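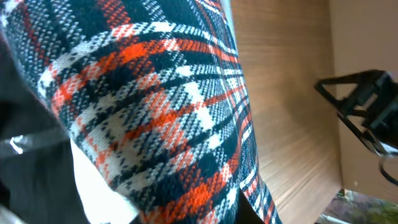 Wrist view, tartan cloth, bunched. Gripper at right, wood panel behind.

Tuesday, Hundel cell, run 3303

Went through the soft-goods handling rules with Henok Fikre before restarting. Notes for whoever takes the next shift.

- **Exposure.** A white patch just below the lower fold clips badly. Our rule says lock exposure on the cloth before the first grasp and leave it locked for the run. Clipped areas get masked and are not used for edge finding.
- **Grasp point.** Stripe direction is not a valid cue on folded fabric. The stripes curve with the fold and bunch up toward the right. Use fold edges only. Dark gaps between layers count as "unknown depth", never as free space.
- **Cable slack.** Thin cable hangs in a loop below the gripper. The Wong checklist asks for a full wrist rotation at low speed with someone watching the loop. Do it after every tool change, too.
- **Stop check.** 2 people, 2 presses each, initials on the sheet. One signature is not enough.

Disagreement on section 2 of the Dilov procedure: it lets the operator straighten cloth by hand with the arm paused. Henok reads "paused" as drives off. I agree, and want it written that way. Until it is, drives off before any hand goes in.

To do: send wording change to Oleo, reprint checklist, ask who has the old May copy.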